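A small white desk and a mesh chair, after one winter of daily use

I've been meaning to write this up for ages, and since a couple of you asked in the comments on the lamp post, fine, it's desk time. I bought the Penatance desk (the plain white one, the smaller top) back in December, together with the Feltar mesh chair in black. Both came from Nishad, who I'd ordered from before and who always seem to wrap things in twice as much cardboard as anybody could need.

Quick background: we have a small white office off the big open-plan room, and for a long time it had whatever furniture nobody had claimed. I wanted one decent table in there that I could work at or clear off completely when I needed space for something else. No drawers, no shelf over the top, no little hooks. Just a table!

Putting it together

Easy. The legs bolt on from underneath and the tool is in the box. I did it alone, on the floor with the top face down on a blanket, and it took me roughly 30 minutes with a coffee in the middle. One bolt was stubborn and I had to back it out and start again, so go in by hand first before you tighten anything. The instructions are all drawings and they're good drawings.

The top

It's a plain rectangle with one small round grommet hole near the back edge, and that's your lot. I like this more than I expected to. My last desk had a giant cable tray that mostly collected crumbs. The hole here is small, though, so if you have one of those fat plugs you'll be feeding the other end of the cable through (ask me how I know).

White shows everything, of course. Pencil wipes off, coffee wipes off if you're quick, and then there are scuffs. Mine has a faint one that I've tried to get out with dish soap and with a melamine sponge, and it has faded but it hasn't gone. You stop noticing it after a while, and then the sun comes in and you notice it again.
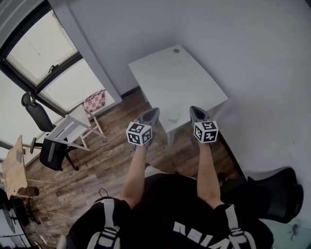 The chair

The Feltar has a tall mesh back, armrests and the usual five-star base on casters. On a plank-look floor like ours it rolls really easily, maybe a bit too easily – I've pushed back from the desk to stand up and traveled a lot farther than I meant to. Soft casters would probably help and I keep forgetting to order them.

Comfort is great for the first half of the day. The mesh is springy without that hammock feeling, and it doesn't get sweaty next to a sunny window. By late afternoon I do want more padding in the seat. My back is happy, my behind less so. I tried a Nukley cushion on it for two weeks and took it off again because it raised me just enough that my knees were wrong for the desk.

The armrests fit under the desk if you come in straight. Come in at an angle and you'll bump the edge, and then you'll say a word, and if the door happens to be open the whole office hears it.

Where it lives

I moved the desk three times before I was satisfied. It's against the wall on the window side now, and the daylight is lovely, but a glossy notebook cover will blind you on a bright morning. We have blinds along the glass partition, which help with feeling watched and do nothing at all for glare from the other direction.
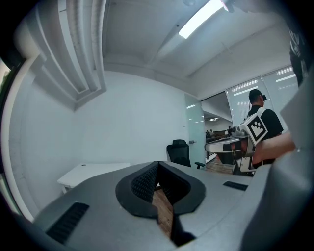

Wobble was my big worry, with a top this plain and legs this simple. Typing is fine. Writing by hand is fine. Leaning on the front edge with both elbows gives you a tiny bit of movement, and I tightened all the bolts again after the first month, which made it better. I wouldn't clamp a heavy monitor arm to it, but I also haven't tried, so if you have, please tell me how it went.

Would I buy them again? The desk, yes, tomorrow, and I'd probably get the bigger top if I had the wall for it. The chair, yes if you're up and down all day like I am. If you sit for eight hours straight, go try one in a store first and stay in it longer than feels polite.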